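How to Sort and Fold a Pile of Knitwear and Sheets

Clean laundry tends to land on the bed in one heap, with knits and bed linen tangled together. The knits suffer most from this. Sheets can be ironed or just pulled tight over a mattress, but a sweater left under a heavy pile for a night will hold its creases until the next wash. Start with the knits and leave the linen for last.

What you need

A flat surface at least as wide as a sweater with its arms out
A fabric comb or a soft clothes brush
A shelf or drawer for the knits
A pillowcase for each sheet set

Step 1: Pull out the knits

Go through the pile and lift out anything knitted. Slide both hands under the piece and raise it from below. Don't pull on a sleeve or a neckband, especially if the rest is caught under a sheet. A wet cotton sheet is heavy, and even a dry one can drag a loose knit out of shape.

Check each piece for damp. Seams, cuffs and hems dry last. If one of these feels cool, lay the garment over a rack for another hour before you fold it.

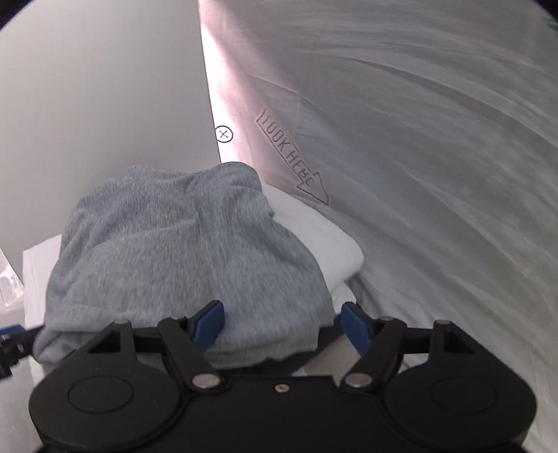 Rasmus Butkienė

Heather gray knits are easy to lose track of once they are bunched up, as the mixed threads hide the seams. Find the hem first. It is the easiest edge to recognize by touch, and once you have it in both hands the rest of the piece will fall into place when you lift. If part of the hem has rolled over on itself, unroll it now. A rolled hem that gets folded in will come out of the drawer with a ridge across it.

Step 2: Lay the piece flat

Spread the knit face down. Smooth it from the center out with the flat of your hand. Work the creases toward the sides and don't press hard. Line up the side seams so that the back is the same width from top to bottom. If there are pills, comb them off before you fold.

Step 3: Fold in thirds

Fold one side in toward the middle of the back. If there is a sleeve, turn it down so it lies along the fold. Do the same with the other side. You should have a long strip with even edges.

Bring the hem up a third of the way, then fold again to the neck. Turn the piece over. For thick knits, fold once in half instead, or the stack will lean.

Step 4: Fold the sheets

Flat sheets are easier with two people. Each person takes two corners, and you fold lengthwise twice before you walk the ends together. If you are alone, drape the sheet over the bed, match the corners at the headboard end, and smooth down to the foot.

White and off-white sheets look alike under a lamp. Sort them near a window if you want the sets to match. I mixed up two sets for most of a winter before I noticed.

Put the folded flat sheet, the fitted sheet and the spare pillowcase inside the last pillowcase. Close the open end under.

Step 5: Put everything away

Stack knits with the heaviest at the bottom, and keep the stack low enough that you can take one out without disturbing the others. Sheets can go on the shelf above. Don't set linen on top of sweaters, even for an afternoon.

A deep drawer works too. Stand the folded knits on edge, fold side up, and leave enough room to slide a hand between them.

Updated 06/02/2026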